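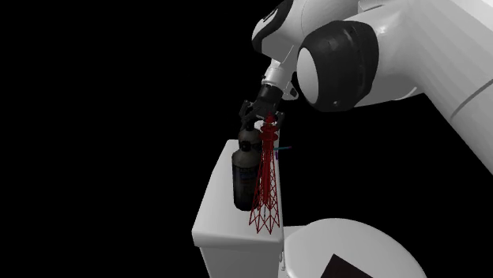 "Don't sit there, that one's holding up the monitor," she says, and moves a box of servo horns off the only other chair. We're at the back of Stamard, the shared workshop where she's been building her arm since October, and I've been handed a very strong tea before I've even found my notebook.

The arm itself is in bits on the bench (the elbow is having its bearings changed), so most of what she shows me is on screen. She does nearly everything in simulation first – a habit she picked up after snapping a printed wrist on her own bathroom sink. "I cried a bit, then I learnt to use the simulator."

Why a bathroom, though? I had to ask!

"It's the room I hate tidying. And a cistern lid is a lovely test, it's narrow and slippery and people pile all sorts on it. If you can pick one thing off without flattening its neighbour, you can do a kitchen shelf."

She calls the software side Muda, and it runs on a second-hand Kuster board that she got for 300 quid and still feels guilty about. Each night it tries 256 grasps, and she reads the results over breakfast. Tall things go over, she tells me, and anything made of thin struts is a pain because the fingers want to close on the gaps.

"My best run so far was 9 clean lifts out of 12. I rang my sister. She was very polite about it."

The real gripper is a Zirnmont kit with the fingertips swapped for bits of bicycle inner tube, and she lets me squeeze my thumb in it, which is more comfortable than it sounds. Next job is the elbow, then the cabling, then talking the workshop into letting her bolt a toilet to the floor.

"Not plumbed in," she says. "I did put that on the form."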